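About Laitinen

Reading time: 3 minutes

Laitinen is an independent school of interior finishing and decorative trades. We teach adults who wish to enter the trade, and working craftspeople who wish to extend their skills, in small groups and under the guidance of experienced instructors. The school is privately held and receives its income from course fees and from a small program of contract training for employers.

The school began as the training department of Jelden, a supplier of stone, tile and plaster goods to builders. When Jelden closed its retail counters, the training department was established as a separate body under its present name. It kept its teaching staff, its workshops and its library of sample boards, which now holds 3,501 cataloged pieces and is open to enrolled students during working hours.

Our Courses

Instruction is offered at 2 levels. The Foundation Course covers measuring and setting out, surface preparation, plastering, painting and basic tiling. The Advanced Course is intended for those who have completed the Foundation Course or who can show equal experience, and covers ornamental plaster, stone finishing, gilding and the repair of older interiors. Each course lasts 6 months and may be taken by day or in the evening. Evening classes begin at 6:30 p.m.

Class sizes are kept small so that every student has a bench and regular time with an instructor. Students are assessed on finished work and on a written record of how that work was carried out. A certificate is issued on completion. Those who do not reach the required standard may repeat a unit once without further charge.
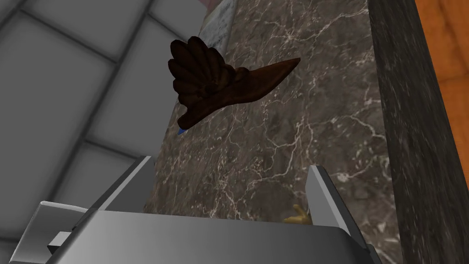

Applicants for the Advanced Course are asked to submit a portfolio. Drawings, photographs of completed work and letters from employers are all accepted. Applications for the fall intake close in July, and all applicants are informed of the result in writing. Late applications are placed on a waiting list and considered in the order in which they were received.

Work With Employers

The school provides training to firms that wish to improve the skills of their existing staff. Dokis, a contractor in the restoration of public buildings, has sent apprentices to the school each year since the program opened. Raltix, which fits out hotels and offices, takes part in the review of our course content and offers work placements to Advanced Course students. Placements are paid, and the terms are agreed in writing before they begin.

Over 200 students are enrolled in an ordinary year. Many attend while holding a job, and the timetable is arranged with this in mind.

Fees and Support

Fees are published before each intake and include the use of tools and workshop materials. Students supply their own work clothing and safety footwear. Payment may be made in full or by monthly installment. A limited number of reduced-fee places are available to applicants of modest means, and requests for these should be made at the time of application.

Visiting the School

Visitors are welcome by appointment. Tours include the workshops and the sample library and last one hour. Closed footwear is required in all workshop areas. Groups from high schools and community organizations should contact the admissions office well in advance.

Contact | © Laitinen. All rights reserved. | Back to top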